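September 8, 2026

Tumiver kitchen, test batches for the spring menu 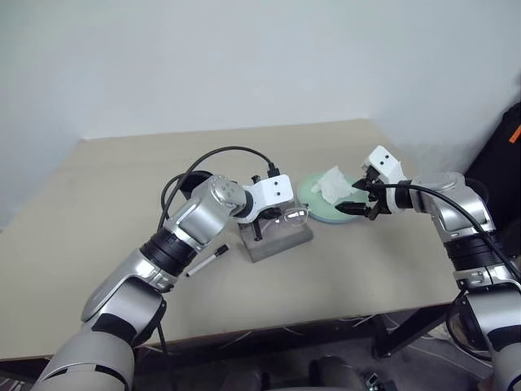

Elżbieta Grabowska

Second go at the barley and leek dish. Yesterday's was gluey by the time it got to the pass, so I par-cooked the barley for 18 minutes, drained it and spread it on trays in the coolroom. Finished to order with stock and brown butter. Much better grain. Flavour still flat. More lemon zest, or try the pickled leek tops from the Baran jar (open since Friday, use them up).

Lamb shoulder: oven at 190 to colour, then dropped right back and covered overnight. Ryszard Urbańczyk pulled it at six and reckons it could have come out an hour earlier. Edges dry, centre good. Next time start checking at 11 hours.

Losell delivery was short on fennel again. Used celery in the salad for staff lunch. Fine, but not going on a menu.

Quince tart, 2 versions. Version A with the Tirketti pastry recipe shrank badly down the sides. Version B was rested overnight and held its shape, but the base was pale. Move it to the bottom shelf and give it longer blind. Colour of the fruit was the same in both.

To do:

- re-cost lamb with the new butcher's price
- label the stock in the second freezer, no dates on any of it
- ask Ryszard where the small tart rings went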